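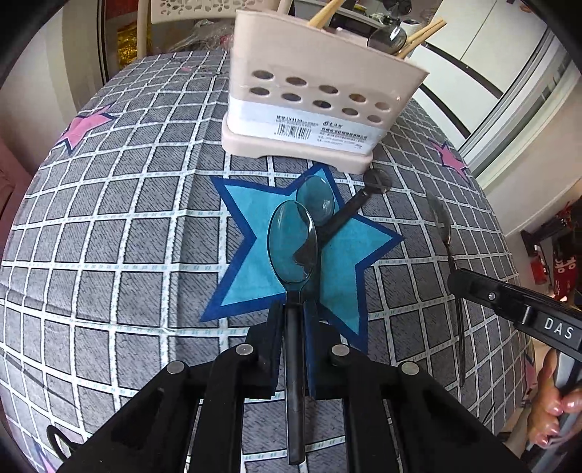
Handgreifer-Set von Biltby: lohnt sich das Abo?

mokka_7
29.04.2021

Hallo zusammen, ich bin seit ein paar Wochen am Überlegen, ob ich mir das Greifer-Set über Biltby hole. Also die zwei Handgreifer plus Zugang zu deren Software, in der man die Aufnahmen schneiden und beschriften kann. Das Abo läuft mindestens 3 Monate und danach monatlich weiter, die Kaution fürs Set beträgt 2.000 Euro. Für mich als Einzelkämpferin ist das schon ein Batzen! Ich will damit Haushaltssachen aufnehmen, Besteck einsortieren, Tisch abräumen, solche Dinge, und später einen kleinen Arm damit trainieren (den hab ich schon, der steht im Arbeitszimmer und langweilt sich). Hat jemand hier das Set länger in der Hand gehabt? Mich interessiert vor allem, wie gut die Finger dünne Sachen packen. Löffelstiele, Stäbchen und so.

zeyu.lu
Hab es seit dem Winter. Dünne Stiele gehen, aber du musst dich umgewöhnen. Am Anfang wollte ich jeden Löffel so greifen wie mit der Hand, und dann kippt dir der Stiel zwischen den Fingern weg. Wenn du ihn senkrecht nimmst und erst dann über den Besteckkorb gehst, wird es deutlich ruhiger. Stäbchen finde ich fies, die drehen sich.
Zur Software: Hochladen ist zäh, Schneiden ist super. Ich hab inzwischen 2.526 Clips drin und die Suche ist immer noch flott.

Rotich_Fan
Ich sag's mal anders: für den Preis würde ich das nicht machen. Der Bausatz von Rotich kostet einen Bruchteil, und wenn ein Finger bricht, druckst du dir einen neuen. Bei Biltby schickst du das Ding ein und wartest.

zeyu.lu
@Rotich_Fan den Bausatz hatte ich auch. Zwei Abende Schrauben, dann Spiel in den Gelenken, und nach jedem Transport neu kalibrieren. Kann man machen, wenn man gern bastelt. Ich wollte aufnehmen.

Rotich_Fan
Spiel in den Gelenken hattest du, weil du die Buchsen nicht getauscht hast ;-) Steht in der Anleitung, ganz hinten.

zeyu.lu
Ganz hinten, eben.

tszkin_h
Ich misch mich mal ein, weil ich genau das mit dem Besteck mache. Gemusterte Tischdecke, Besteckkorb drauf, ein paar Löffel kreuz und quer und dann mit zwei Greifern arbeiten.
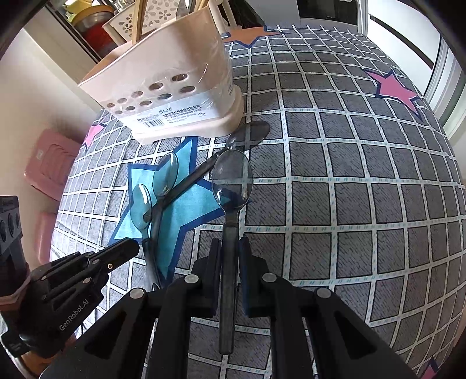
Was mich am meisten Zeit gekostet hat, waren durchsichtige und glänzende Sachen. Ein blanker Löffel spiegelt, ein durchsichtiger nimmt die Farbe von allem an, was drunterliegt, und beim Beschriften sitzt du dann davor und rätselst, wo der Rand aufhört. Die automatische Erkennung von Biltby hat bei mir da ziemlich oft danebengelegen. Auf einfarbigem Stoff lief es besser, nur trainierst du dann halt auf einfarbigen Stoff, und bei Oma auf der Blümchendecke steht der Arm wieder dumm da.
Und noch was @mokka_7: Nimm dir am ersten Tag nicht zu viel vor! Ich wollte 100 Durchgänge schaffen und konnte danach kaum die Kaffeetasse halten. Das Gewicht merkst du vor allem im Daumen.

shiyu_w
Das mit dem Daumen kann ich so nicht bestätigen, ich hab kleine Hände und komme gut klar. Man darf den Griff nicht so verkrampft halten. Was mich eher nervt, ist der Support. Auf meine Mail wegen der Kaution kam neun Tage nichts, dann ein Textbaustein.

mokka_7
Oh, danke euch, das hilft schon sehr! @tszkin_h wie viel beschriftest du denn von Hand nach? Und @shiyu_w hast du die Kaution am Ende wiederbekommen?

shiyu_w
Ja, komplett, hat aber gedauert. Unbedingt die Originalkartons aufheben, danach fragen sie.

tszkin_h
Bei glänzendem Besteck fast alles, bei Bechern und Schüsseln kaum etwas. Im Mai soll eine neue Version der Erkennung kommen, darauf würde ich aber keinen Vertrag abschließen.

Rotich_Fan
Oder du wartest bis dahin und holst dir solange den Bausatz. Ich hab noch einen Satz Buchsen übrig, schick ich dir gegen Porto.

mokka_7
Haha, ihr macht es mir nicht leicht. Ich schlaf noch mal drüber. Buchsen würde ich aber nehmen, PN ist raus!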